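Sorting out the gear drawer

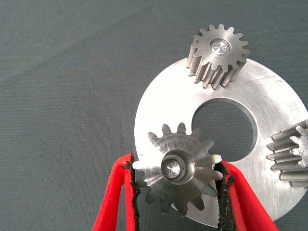
I finally got to the gears last week. They had been in the bottom drawer since we moved the shop, mixed in with collars, shim stock and a lot of keys that don't fit anything. I had been putting it off because gears are slow to sort. Two of them can look the same on the bench and refuse to run together.

Most of mine are steel spur gears that came in a box lot I bought in December from a place called Gakora, which was clearing out its repair room. I paid $40 for the box. The listing said "assorted drive parts" and that was accurate. There were no labels and no paperwork except a torn packing slip from Zovulix with the number 438 on it, and I still don't know what that refers to.

The first job was cleaning. I use mineral spirits in a coffee can and an old toothbrush, then a rag, then a light coat of oil. The roots of the teeth are where the dirt stays. A wooden skewer gets most of it out. I did the bores last with a rolled-up piece of rag pulled through.

After that I sorted by pitch. I don't own a full set of gear gauges, so I did it the long way. Count the teeth, measure the outside diameter, add two to the tooth count and divide by the diameter. If the answer comes out close to a whole number, that's probably your diametral pitch. If it comes out odd, try it in metric before you give up. I had a whole pile I thought were worn out, and they were just metric.

Then I checked each group by rolling one gear against another by hand. You can feel it when they don't belong together. They climb and drop instead of rolling. I moved several from one group to another this way, so I guess my measuring wasn't as good as I thought.

The ones with hubs went in a separate tray. A hub takes up room on the shaft and I want to know about it before I start laying anything out. Plain gears with a bore straight through can be stacked, and they take a lot less space. I threaded those on lengths of dowel by bore size and hung a paper tag on each dowel.

I also kept the big discs with the center holes. I don't have a use for them yet. They are heavy and flat enough for rough layout work, and I've been setting small parts on them while I work. They were already scratched so I don't worry about it. At some point I may turn one down for a faceplate - it depends on whether I ever get the lathe leveled.

For storage I went with a Cinen cabinet, the kind with shallow drawers. I lined the drawers with scraps of gray cloth so the parts don't slide when you pull one open. Steel on steel is how teeth get nicked, and a nick on one tooth makes a tick every turn that will drive you crazy. I found a few like that and dressed them with a fine file. Two had chipped teeth and went in the scrap bucket.

The whole thing took three evenings. The drawer that started it is empty now except for the keys, which I still haven't dealt with. Next up is the bearings. I already know half of them are shot, so that should go faster.

If anyone has a chart for change gears on an older Uçar bench lathe, I could use a copy. Mine is missing the plate from inside the cover.

Last updated: 9 May 2007

This site uses cookies to remember your comment settings. By continuing to read you accept their use.

Contact | Copyright, all rights reserved | Back to top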